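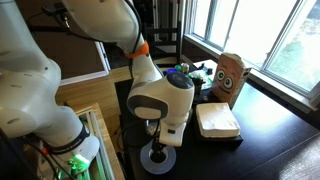 Print | E-mail
Reading time: 3 min

New from Tekum: a bakery, a ferry and a very long grudge

Quick one this month, am typing between shifts. Tekum have sent over the new Tincuța Bogdan and I read it in two goes, second one finished well past bedtime.

It's called The Last Boat to Fememeck. Made-up town, cold coast, one road in and a car ferry called the Dredo that breaks down whenever the plot wants it to. Odile Marinho comes home at 47 to run her mum's bakery. Mum has hurt her hip and is a terrible patient. Across the street is Odile's ex-husband's sister, who sells pies. Better pies, is the trouble.

So yes, cozy small-town stuff. Pie contest, a dog, a handsome bloke who fixes boats. If you've read any of these you'll guess who ends up with who by chapter five. I did. Didn't mind much.

What I liked: the mother. Every scene she's in gets better. There's a long bit where she tries to run the shop by phone from her bed and the kid on the counter keeps putting her on hold, and I laughed so hard I had to put the tea down. The quarrel with the pie sister is good too, because it's over something small (a borrowed cake tin, 16 years back) and Bogdan lets it stay small. No big secret behind it. Two stubborn women and a tin.

What I didn't: the boat bloke. Nice arms, no opinions. Also the middle sags once the ferry is out for the second time, there's a whole chapter of people waiting around in the hall eating sandwiches. And the dog gets lost. Dog is fine, I'll tell you that now as I know some of you won't start it otherwise.

The writing is plain and quick. Lots of talk, hardly any weather, thank goodness. A couple of the jokes get used twice. Short chapters, good for the bus.

This is her third with Tekum and the first I'd hand to somebody who dosen't normally go for this kind of thing. The first one had too many cousins, I needed a chart. The second I never finished, sorry Tincuța. First print run is 4,000, says the note that came with it, so put your hold in at the library early or ask at the shop.

Maricica Dinu is leading the talk on it, Thursday, 7 pm, back room, usual chairs. Bring something to eat, dosen't have to be pie. She wants everyone to have got at least to the contest, so no moaning about spoilers before that point. She also wants us to settle on the July book and I'm voting for something with a murder in it. Large print copy is with me, ask.

Next time: the two short story collections I promised last time and didn't get too.

Comments

Valentin Berchtold
Agree on the boat bloke. Could swap him for a coat rack. Loved the phone chapter though, read it out loud to my wife in the car.

Cornel Nedelcu
I liked the sandwich chapter!! That's what waiting for a ferry is like. Grew up on an island, it's all sandwiches.

Saturnino Aguirre
Is the large print one still free? My eyes aren't up to the small paperback. Can pick it up Thursday if so.

Maricica Dinu
Saturnino, it's yours, will bring it along. And the second book is good if you get past the wedding.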